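The arm that dropped on a Tuesday

I have put off writing this one up, mostly to be sure I had the cause right. I think I do now.

On the robot's left side, the shoulder let go during a slow lift. It had gone up and down all morning with no trouble. On the next lift it got to shoulder height, stopped, and then fell to its rest position in one go. There was no alarm first. The fault code showed up on the laptop 3 seconds after the arm was already down. My hand had been under it a minute earlier, moving a cup.

The log gave me fault 56, which in our setup means the joint controller stopped hearing from the main computer. When that happens the joint is supposed to hold where it is. Ours went slack instead. So there were two problems, a lost connection and a wrong reaction to it, and I spent the first evening chasing only the first.

The lost connection was boring. I pulled the network cables one by one and wiggled each while the log ran. The second one dropped out every time I bent it near the plug. It had a kink from being pulled tight across the floor. I threw it out and put in a longer one.

The wrong reaction took the rest of the week. Revex is the small program we use to load settings onto the joints, and it keeps a timeout and a fallback mode for each. The timeout was 300 milliseconds everywhere, as it should be. The fallback mode was "hold" on every joint except the left shoulder, where it was "release." I had set that myself in December so I could pose the arm by hand, and I saved it to the default profile by mistake. It sat there for months and did nothing until a cable went bad.
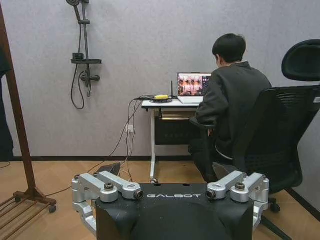 Estela Maldonado wrote to me after I posted the short version, and she thinks I am being too easy on the software. Her point was that a release setting should never survive a restart, no matter who saves it, and that the cable is a side issue. She also asked why I could reach under a raised arm at all with the motors on.

She is right on both. I have changed Revex so that release mode clears itself at power-up, and it now prints the fallback mode of every joint before it will enable anything. I read the list out loud, which feels silly, but I do it.

As for reaching in, the rule is now that the arms go to rest and the motors go off before a hand goes near the work area. It adds time to every reset. Eduard Malý has already complained about that and I told him it stays.

I still want to test the hold mode under load with the cable pulled on purpose, first with an empty hand and then with a 2 kilogram weight. I'll post the numbers when I have them.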